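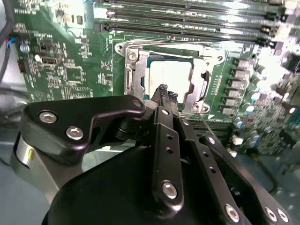

Bench Technician, Desktop Repair (Demarport)
Posted May 7, 2022
2 min read

Suretti services desktop computers for schools and small offices. The Demarport workshop has an opening for a full-time bench technician, reporting to the workshop lead.

Duties
- Diagnose faults to component level: power supply, memory, storage, motherboard, processor.
- Replace processors and coolers, including cleaning and reapplying thermal compound.
- Inspect sockets for bent contacts before any board is returned to stock.
- Record each job in the Agbeko ticket system, with part numbers and test results.
- Pack finished units for the Lakamton delivery run.

Requirements
- 3 years of paid repair work, or a technical certificate and 2 years.
- Working knowledge of static control procedures.
- Able to lift 40 pounds.
- Clear written English. Tickets are read by customers.

Soldering experience is useful but not required. Board-level rework is sent out.

Terms
40 hours per week, day shift. The first 90 days are probationary. Hand tools and wrist straps are supplied. Travel between sites is paid at the standard hourly rate.

To apply, send a resume and a short account of one fault you diagnosed, including the tests you ran and the order you ran them in. Applicants selected for interview will complete a bench test at Demarport.

14 shares | 0 comments
Contact | © Suretti | Back to top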